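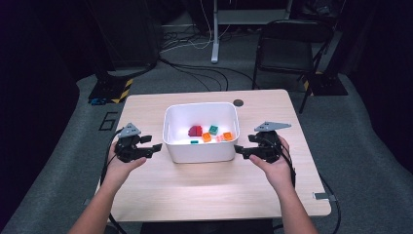
Lists > Toy Library > Storage and Sorting

Feb 3, 2026
From: Khurram Ansari
Re: Which tubs for the big bricks?

Thanks for the replies on this. We have 198 of the toddler bricks to put back into circulation, and the drawstring bags we bought in August have split along the seams. I would like to move everything to white plastic bins before the next loan session.

I have tried a bin on the table at Londine with a few bricks in it and a few left beside it. The rim is thick and there is a handle hole in the end wall, so it should be easy enough to lift down from a shelf. 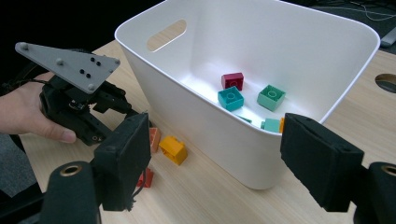

Lok-yiu Peng wrote:
> We went over to bins at Sial and would not go back to bags.
> My only worry is lids. Ours came without, and dust gets in
> if they stand for a month. Also, do you sort by colour? We
> gave up on that and just put 22 to a bin.

I can live without lids, as we can lay a tea towel over each one. I agree about colour. It takes too long and the children mix them again within minutes.

Washing is the other job. I plan to do the bricks a bin at a time in warm soapy water, then leave them to drain overnight.
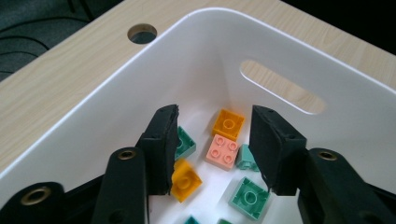
Labels still need settling. Stallel do a tie-on tag, and I would sooner have those than stickers, which leave glue behind. The tag could go through the long handle slot, or through the round hole near the rim if the string is thin enough. Please write the bin number on both sides.

If anyone has spare bins of the same shape, bring them to Londine and leave them by the sink.

Khurram

Contact the list owner | Back to top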